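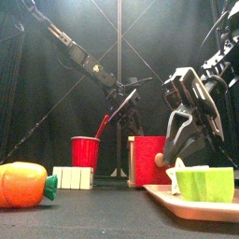 Helper wanted for the toy room at Clilimano, Bristen

We are looking for one person to take care of our toy room and lending shelves, starting in June. We lend 155 play sets to families and small schools in the area.

Your tasks:
Check each set when it comes back (cups, blocks, toy food, little boxes with a knob).
Wash the plastic pieces and put them on the trays.
Write down which pieces are missing and look for a replacement.
Help the children to choose, two afternoons in the week.

We ask for patience, tidy hands and a friendly way with children. Experience is welcome but it is not necessary. You should be able to carry a full box up one flight of stairs.

The pay is 1,043 a month for part-time work. Please send a short letter, with your telephone number, to Clilimano, 94 Lindsay Street, Bristen, before 4/14/21. We will answer every letter.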